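Fifty hours in Tollmont

I finished Tollmont last night, at 2:40, with cold tea next to the keyboard and the sound turned low because the walls in my building are thin. My save file says 50 hours. The average player probably needs fewer, but I read slowly in English, and Tollmont is a game where you read very much.

For those who have not heard of it: you play Borghild Haugland, a toll collector at a mountain pass between two small countries that do not like each other. Every traveler must stop at your gate. You ask where they are going, you look into their wagon if they let you, and you decide what they will pay. In the evening you walk down to the village of Wavska, buy food, talk with people, and hear what became of the ones you let through. The war comes in the fourth chapter if you do nothing, and also if you do a lot of things. I tried both.

What I liked from the first hour is how the game handles money. In most role-playing games I am rich by the middle and I stop looking at prices. In Tollmont I was poor until the end. The toll you collect goes to the crown, and you keep a very small part of it. In the second chapter my roof was broken and the carpenter wanted 298 coins. I had maybe a third of that. So I began to take a little more from the merchants, and then from the pilgrims too, and I remember that I felt ashamed in front of my own screen. The game did not give me a message about it. A few evenings later the innkeeper was less friendly, and the soup cost more.
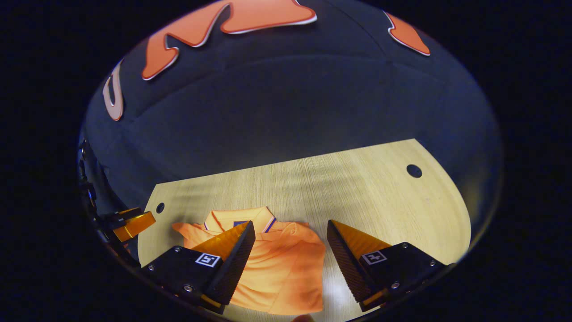
The fighting is the weak part, I must say it. There are only 4 weapons, and you will use the spear, because the spear keeps wolves and bandits far from you and the others do not. The lock-on camera jumps to the wrong enemy when two of them stand close together. I died seven times in the quarry under Wavska, always in the same corner, and I learned nothing from it except to go around. Luckily you can avoid most fights if you talk first. I think the developers knew where their talent is.

The talking is very good. There is a surveyor named Engström who comes through the gate in every chapter, each time with a different story about his work. I believed the first one and the second one. In the third chapter I opened his map case without permission and he never spoke to me again, also not when I really needed him at the bridge. I have read on a forum that he can become a companion. In my game he was a man with his back to me.

I played on a laptop from some years ago, and the game ran well outside. In Wavska, when the market is full, it became slow, and I had to turn the shadows to the lowest setting. After the July patch this is better, but the same patch broke my journal for two days – all the quest notes were in there twice. I had only two crashes, both while loading the quarry.

One more complaint, about the map. It has no marker for your position. I understand the idea, and for the first ten hours I enjoyed to find my way by the chapel tower and the river. Later, when I had to bring a letter across the whole valley in the snow, I enjoyed it much less. There is an option to turn the marker on, but it is hidden under "Accessibility", and I found it when I was almost finished.

About the ending I will write nothing exact. I kept the gate closed. I am still not sure if I wanted that or if I was only tired and chose the first answer in the list.

Now I have started Skeltow, which a reader recommended to me in the comments of my last post. It is much shorter and has boats. I am in the first harbor and I already owe money to somebody.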